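Celtow Sim licence – worth it for a small shop?
Forum: Software and simulation

marnovby_mill
Posted June 3, 2019
Hello all. I am testing the trial of Celtow Sim before we buy an arm for our workshop. The full licence is 1000 euro for one seat. My task is simple, to take small parts from a rack and put them on a tray. The trial gives you a ready room with table, arm and shelves, and you may change the colours and the camera. I attach one view from my second evening with it.

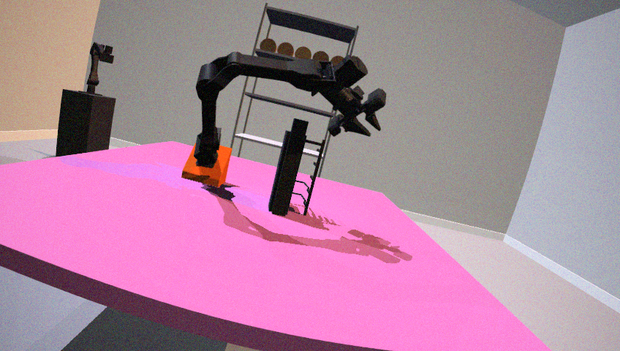

Celtow Sim trial, gripper open to the air over the black rack, pink table colour.

My question is about the contact between fingers and thin rods. Can I trust it? The manual has only 9 lines on this subject.

skaditz_user
We had it for 13 months. For reach and collisions it is good, I have no complaint. For grasping thin things I would not trust it. Our parts slipped in the simulation and held very well on the real machine. We lost a week with this.

Ogunleye77
I do not agree with skaditz_user. The default friction is too low, that is all. Put your own value in the material tab and make the time step smaller. It runs slower, but the grasp is then close to the real one.

skaditz_user
We did change the friction – it was better, but still not the same. And should a buyer repair the defaults for this price?

Ogunleye77
Every simulator needs this work. Marnovby, which time step do you use?

marnovby_mill
The default one. I did not know it could be changed in the trial. Also, can I turn the shadows off? With the shadow of the arm on the table it is difficult for me to judge the height of the fingers.

Ogunleye77
View menu, then Lights. But use the side camera for height, it is easier.

marnovby_mill
Thank you both. I will try the smaller step tonight and write the result here before I pay anything.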